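Brorkitz Tray Set review - one person, one tray, one month of lunches

Ordered in June after my old tray cracked. The set is a tray, a plate, a cup and two utensils, sold as a picnic-and-balcony thing but I use it indoors every day. Came from Letemholm, badly padded box, nothing broken.

Tray first as that's what I wanted. Blue, long, rounded corners, a raised lip all round. The lip is low but it does catch a rolling cup. Peas too. Wipes down in one go, no fiddly grooves. Mine has picked up a few fine scratches and you only see them with the light behind you.
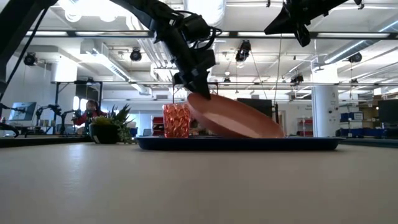
Plate is coral, a bit more orange than the shop photos made out. Shallow. Fine for toast, salad, a jacket potato, less fine for anything with gravy. Light enough to slide about if you cut hard on it. I've knocked it off the worktop twice and it bounced both times. Dishwasher top shelf only, says the leaflet, and I've stuck to that.

Spoon is decent. Metal with an orange tip on the handle, sits nicely in the hand. The other one matches. No knife in the set, which is daft for the money.

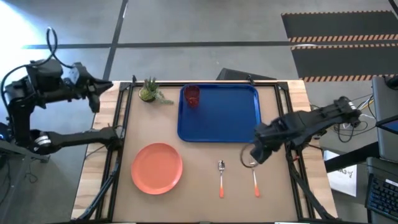 Does it all fit on the tray at once?
Just about. Plate at one end, cup in the corner, cutlery down the side. Add a bowl and you've run out of room.

Cup is my favourite bit. See-through red, faceted sides so it doesn't slip when your hands are wet. Holds more than 200 ml, I measured with a jug and stopped there. Fine for squash or water. Wouldn't put tea in it, the leaflet says cold drinks and I belive it.

Compared it with the Kimaro one my neighbour Oliwia Wysocka has. Hers is heavier and the tray has handles - I do miss handles, carrying this up the stairs with a full cup is a two-handed, slow job. But her plate stains. Tomato, curry, the lot. Mine hasnt so far. 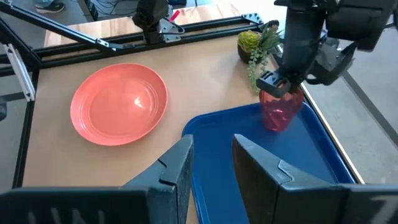
Coral plate, blue tray and the red cup.

Good: colours, easy to wipe, cup.
Bad: no handles, no knife, shallow plate, packaging.

Would I buy again? Yes, at sale price. Full price no, get the Kimaro and keep it away from curry.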